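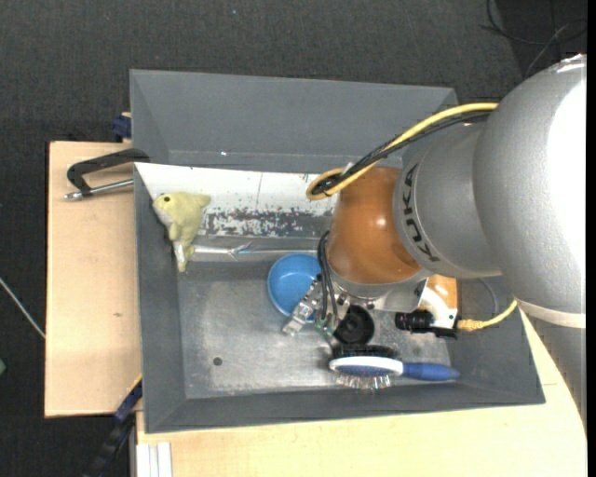 How long should I let the Ralorow water softener run before I use the water for laundry?

Let it finish one full regeneration cycle, then run the cold tap nearest the unit for 10 minutes. After that you're good to wash, cook, shower, whatever you like.

Section 4: First fill and first cycle

Okay, so by now you've got the unit standing level, the bypass valve is on, and the drain hose is clipped in place. If any of that sounds unfamiliar, go back to Section 3, because I'm going to assume it's all done. I've put in a fair number of these (my own at home included, in a basement with a ceiling I hit my head on every single time) and the first fill is the part where people rush. Take it slow!

You'll need:
A bucket
A flashlight
One bag of softener salt pellets
The hardness strip from the Avel starter packet
An old towel or two

4.1 Adding water and salt

1. Check that the bypass valve is still set to BYPASS. The arrow on the handle should point at the wall.

2. Lift the lid off the salt tank and look inside with the flashlight. Take out the packing foam and the small parts bag. I once left the parts bag in there and spent a whole evening fishing for it with a coat hanger.

3. Pour in water until it reaches the lower line molded into the tank wall. Three buckets did it for me, but go by the line.

4. Pour in the salt. Stop when it's a hand's width below the rim.

5. Put the lid back on and press down on all four corners.

Note: Pellets only, please. Rock salt leaves a gritty sludge in the bottom of the tank and you'll be scooping it out by August.

4.2 Letting the water in

6. Open the cold tap closest to the unit. Leave it open.

7. Turn the bypass handle a quarter of the way toward SERVICE, then wait. You'll hear hissing and some gurgling. Fine, that's air leaving the resin tank.

8. When the tap runs steady with no spitting, turn the handle the rest of the way and close the tap.

9. Feel around every joint with a dry hand. If one's damp, snug it up by hand and check again after 15 minutes.

Caution: Don't swing the handle all the way in one go. The rush of water can push resin beads up into the control head, and then you're taking the head off to rinse it.

Caution: Don't use a wrench on the plastic collars. They crack, and the crack usually hides on the underside.

4.3 Setting the control head

10. Plug in the power supply. The display blinks 12:00.

11. Hold SET until the hour stops blinking, then use the arrows to set the time of day. Watch the little PM dot! Get that backward and your softener will regenerate in the middle of dinner.

12. Dip the hardness strip in a glass of untreated water, match it to the chart, and enter the number. Here in Toltside mine came out at 300 parts per million, so I wasn't shocked by the state of my kettle.

13. Leave the regeneration time at 2:00 AM unless somebody in the house works nights.

14. Hold REGEN until the motor starts. The first cycle takes 51 minutes.

Note: Some heads ship with the older Nasr display, where SET is labeled PROG. Same button, same steps.

4.4 After the first cycle

15. Flush the cold tap as I said at the top. The water may look a bit tea-colored to begin with. Keep going until it's clear.

16. Test the softened water with a second strip. If it still reads hard, check the bypass handle first. Femi Effiong, who answers the service line, tells me that's the fix on most of the calls he gets in the first week.

17. Write the date and your hardness number on the sticker inside the lid.

If the display shows E2, unplug the unit, count to 10, and plug it back in. If E2 comes back, go to Section 7 and check the drain hose for a kink.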